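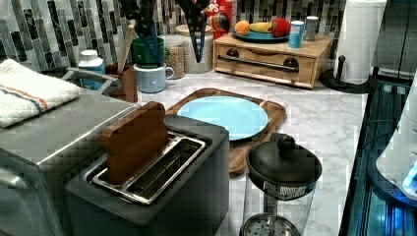
A reception at home after a funeral or memorial service usually falls to whoever owns the house, and the kitchen is where most of the work happens. Start clearing it the day before. Pick one stretch of counter for food and one for drinks, and move whatever normally lives there to a bedroom or the garage. A few things can stay out. A mug of utensils takes up very little room and saves people opening every drawer looking for a spoon, and a folded towel on top of the toaster oven is fine as long as the oven stays off. Take the towel down before you heat anything.

Before the service

Write the start time on a card and leave it by the phone. Callers will ask for it, and whoever picks up may not know.

Put tape and a marker next to the refrigerator. Label each dish that comes in with the name of the person who brought it and the date. Put the tape on the bottom of the dish, where it won't fall off when the lid does.

Make one shelf of the refrigerator for food that will be served that day and leave the rest for the family. Casseroles that won't be eaten in the next three or four days should go in the freezer right away. Cut them into smaller portions first.

Ask a neighbor to be in the house during the service. They can let in deliveries and start the coffee. If you are using a caterer, give them the neighbor's number and not yours. 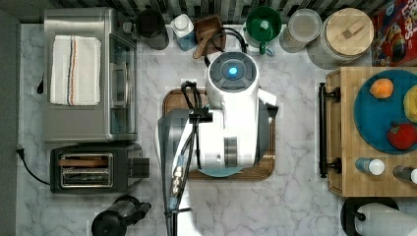

Toaster oven, with a folded towel kept within reach.

Small appliances and outlets

Coffee makers, slow cookers and toaster ovens all pull a lot of power. Two of them on one circuit can trip a breaker, and it tends to happen when the house is full. Plug everything in the night before and run it together for ten minutes. If the breaker goes, move one appliance to an outlet in the dining room. Don't run a slow cooker from a light-duty extension cord.

Keep hot food hot and cold food cold. Anything perishable that has been sitting out for two hours goes back in the refrigerator or in the trash. One hour is the limit if the reception is outdoors in hot weather.
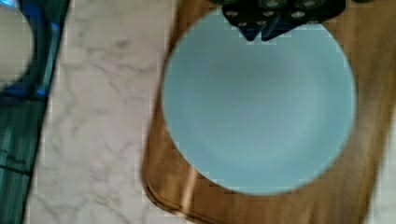 Setting out food

Use wide, shallow bowls for salads and rolls. Deep bowls are slow to serve from and the line backs up. A cutting board under a bowl protects the counter and gives you something to carry it by.

Put plates at one end and forks and napkins at the other, so guests aren't holding them while they serve themselves. Refill small dishes often instead of putting everything out at once.

Keep something plain on hand. Older relatives and children may not want a plate of cold cuts, and toast with butter is easy to make for one person at a time. 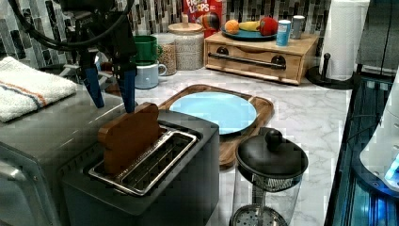
Two-slot toaster next to the toaster oven.

Afterward

Wash borrowed dishes first and stack them by the front door with their labels on. Return them when you feel up to it, or ask a friend to do the rounds.

Copy the names from the tape into a notebook before you peel it off. You will want the list for thank-you notes.

Paper goods left over will keep. Unopened food can go to a local pantry. In Broltbridge, the one on Fothergill takes sealed items until 4 p.m.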